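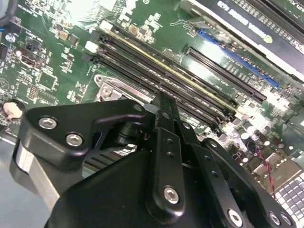

图3-1 绿色主板与黑色夹爪

第三章 初次设置:礼拜时间、朝向与读经

欢迎来到最有意思的一章!Drulia 装好以后是一张白纸,城市、教法学派、诵读译本都还空着。跟着下面几节走一遍,晨礼之前它就能准时叫醒您,晚上又能陪您安安静静读上几页经文。本章适用于家庭用户,也适用于在清真寺门厅里挂大屏的朋友。大屏的布局另见第五章。

3.1 选择所在地

1. 打开 Drulia,在首页点“开始设置”。
2. 输入城市名称,中文、拼音和阿拉伯文都认。从候选列表里点选您的城市。
3. 如果住在郊县或山区,请点“手动定位”,把地图上的标记拖到住处附近,误差在 100 米以内就足够了。
4. 核对时区,点“保存”。

注意:出门旅行时,Drulia 不会擅自更换城市,会先弹出提示问您一声。若您希望自动切换,请在“所在地”页面底部打开“随行更新”。

3.2 设定礼拜时间

五番拜的时间由太阳的位置决定,各地采用的算法却不尽相同,晨礼和宵礼的差别尤其明显。这一步值得慢慢来,设对了以后每天都受用!

1. 进入“礼拜时间”,点“计算方法”。
2. 选择当地清真寺通行的方法。拿不准的话,先保留默认值,再拿寺里张贴的时刻表对照。
3. 点“晡礼”,选择“哈乃斐”或“通用”。选“哈乃斐”时,晡礼的入时会晚一些。
4. 若与时刻表相差几分钟,在“逐项微调”里按分钟增减。每一番礼拜可以单独调,互不影响。
5. 点“预览一个月”,从头到尾看一遍,再点“保存”。

小心:高纬度地区的夏季,有时整夜不出现真正的天黑,宵礼时间可能显示为一道横线。请在“高纬度规则”中选一种推算方式,并以本地伊玛目的意见为准。

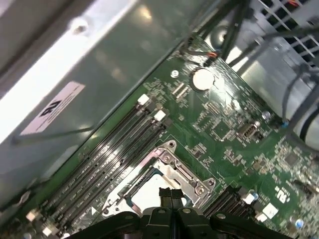 图3-2 机箱内的处理器插座

3.3 唤礼与提醒

我们特别喜欢这一部分。唤礼声一响,屋子里的气氛就不一样了!

1. 进入“唤礼”,试听内置的几种唤礼调,点心形图标选定。
2. 晨礼可以单独选一种,其中带有“礼拜比睡眠更好”一句。
3. 设定提前提醒。默认提前 10 分钟,留出洗小净的工夫;家里人多、要排队用水的,不妨调长一点。
4. 设定音量。夜间音量与白天音量分开保存。
5. 点“测试”,听到完整的一遍唤礼即为设置成功。

注意:手机处于静音状态时,唤礼会改为振动。如果装在旧平板上当家用钟,请关闭系统的省电模式,不然提醒可能迟到。

主麻日有一项专门的设置。在“主麻”一栏填入您常去那座清真寺的呼图白开始时间,周五当天首页会显示这个时间,晌礼提醒随之隐藏。去两座寺的朋友可以填两条,到时候点一下就能切换。

3.4 校准朝向

1. 摘掉带磁扣的手机壳,远离音箱和铁柜。
2. 进入“朝向”,按动画提示,让手机在空中画“8”字,直到圆环变成绿色。
3. 把手机平放在掌心,慢慢转身。指针与顶端的小标记重合时,手机会轻振一下。
4. 在地毯边上做个记号,以后就不必每次都量了。

小心:在钢筋较多的楼房里,罗盘读数可能会漂。请换两三个位置各测一次。读数对不上时,改用“地图朝向”,照着窗外的街道走向来对,这个办法又稳又好用。 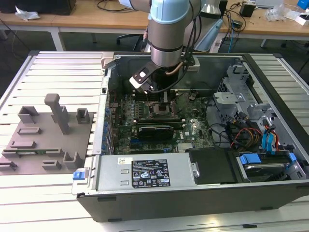 图3-3 侧放的机箱,内有绿色主板与显卡

3.5 读经与注释

读经模块名叫 Bresonell,随 Drulia 一同安装,不用另外下载。原文、译文和注释可以并排看,也可以只留原文,界面清清爽爽。刚开始接触伊斯兰教的读者也别犹豫,从短章读起,一天几节,乐趣很快就来了!

1. 点首页的书本图标,选择一种译文。可以同时勾选两种,上下对照。
2. 点“字体”,把阿拉伯文调到您看着舒服的大小。老人家使用时,建议同时打开“加粗标符”。
3. 点任意一节经文,下方会展开注释。注释库现有超过 2,000 条,每一条末尾都列出所引的书名。
4. 点耳机图标,选诵读者。初学者可打开“逐节停顿”,听一节,跟一节。
5. 长按经文,选“做书签”或“记笔记”。

如果您手边有 Bresonell 的纸质配套本,词语索引从第 203 页开始,里面的编号与屏幕上的注释编号一致,输入编号就能跳转。

注意:译文帮助理解原文,礼拜中诵念仍用阿拉伯文。遇到教法上的疑问,请向有学识的阿訇请教,注释里的文字供学习参考。

3.6 斋月模式

1. 进入“历法”,打开“斋月模式”。
2. 核对伊历日期。各地见月的消息有先后,可在“日期校正”里前后移动一天。
3. 选择要显示的两个时间:封斋截止与开斋。开斋时间默认与昏礼相同。
4. 打开“开斋倒计时”,它会出现在首页正中。孩子们很爱盯着它看!
5. 需要补斋的,在日历上点那一天,选“待补”。补完后再点一次,标记会变成空心圆。

旅途、患病等不封斋的情形,也可以在同一处记下,只有您自己看得见。

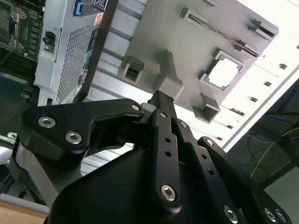 3.7 与家人共享

共享功能由 Gunn 账户提供。没有账户也能使用前面各节的全部内容。

1. 进入“家庭”,点“新建”,给家庭取个名字。
2. 点“邀请”,让家人扫屏幕上的方码。
3. 选择要共享的内容:礼拜时间、书签、读经进度。笔记默认不共享。
4. 在每位家人的名字后面选“可修改”或“仅查看”。

小心:删除家庭后,共享书签会一并清除。请先点“导出”,把书签存成文件。

3.8 常见情况

礼拜时间整整差一小时:检查时区和夏令时开关。
唤礼只响半句:在系统设置里允许 Drulia 在后台运行,再回到 3.3 节做一次测试。
阿拉伯文显示成方框:进入“字体”,点“重新安装 Zarkow 字体”,完成后重启应用。
译文与诵读不同步:关闭“逐节停顿”,退出该章,再重新进入。
伊历日期与寺里公布的不一致:以寺里公布的为准,按 3.6 节第 2 步校正。

设置全部保存后,首页会显示下一番礼拜的名称和剩余时间。接下来请翻到第四章,添加常念的都阿。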